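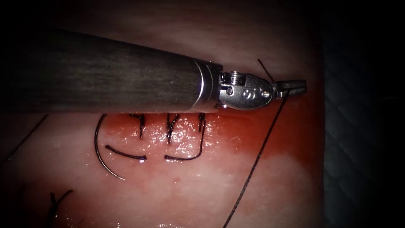

Figure 3. Dark suture thread held in closed jaws, with a short tail above the grip. The tissue below is stained bright red across a wide band.

4.2 What the thread can and cannot tell us

Most scoring sheets for wound closure give a lot of weight to the thread. Raters are asked whether it was "well controlled," and a straight thread tends to earn a high mark. We doubt that this mark means much. In Figure 3 the thread runs from the grip in a long, nearly straight line, and it would be easy to call it taut and write down a good score. A line that looks straight may be under a firm pull, under a light one, or simply hanging. Nothing at the surface of the tissue settles the matter, and the rater is left to guess.

The Kirkex sheet, which we used in its unchanged form, treats the guess as a measurement. Marino, who scored the full Undthorpe set, went through 167 closures and 2219 stitches with it. We then drew 300 of those stitches and had him score them again in January without access to his first marks. On thread control he changed his mind for 90 of them. The sheet's handbook describes this item as "stable." We do not see how that word can be defended for an item on which the same person, looking at the same stitch, disagrees with himself this often.

Color causes a second problem. A wide red area draws the eye, and raters may mark a closure down for rough handling when the stain says nothing about how the tissue was treated. We did not test this directly. Marino's written notes mention redness next to several low thread scores, though, and redness is not part of the item. We take this as a hint that the marks are picking up a general impression of the wound, tidy or messy, and giving it a more exact name.

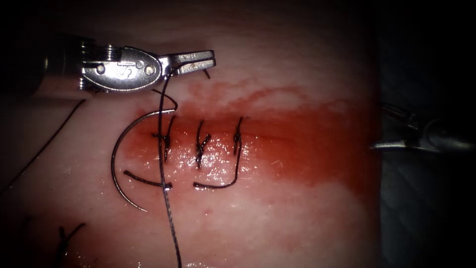
Figure 4. Partly sutured wound. A long thread passes in front of the curved needle, beside the leftmost stitch and over a loose tail.

Loose tails are a harder case. The Rondico sheet takes off a point for any thread that crosses a tail, on the grounds that crossed threads lead to trapped ends and uneven knots. Figure 4 would lose that point. Whether it should is another question. The closure is not finished, and a thread lying over a tail at one moment may be moved clear before the next stitch is placed. It may also be left where it is. A rule that cannot separate these two outcomes is scoring the timing of the look as much as the work itself.

The same goes for the needle. Both sheets have an item on needle position, and neither says at what point in the stitch the position should be judged. A needle near the wound could be parked, waiting to be picked up, or partway through some other step. Gatti's training notes tell raters to "use the overall flow" here, but flow is exactly what a single view leaves out.

We are more at ease with the items on finished stitches, such as spacing and the distance from the wound edge, where a rater can at least point to the thing being scored. Even there we would want a second rater before making any strong claim, and the results in Section 5 rest on Marino's marks alone. Thread control and tail crossing are reported there for completeness. They were left out of the total score, and readers who put them back in should expect the ranking of closures to shift.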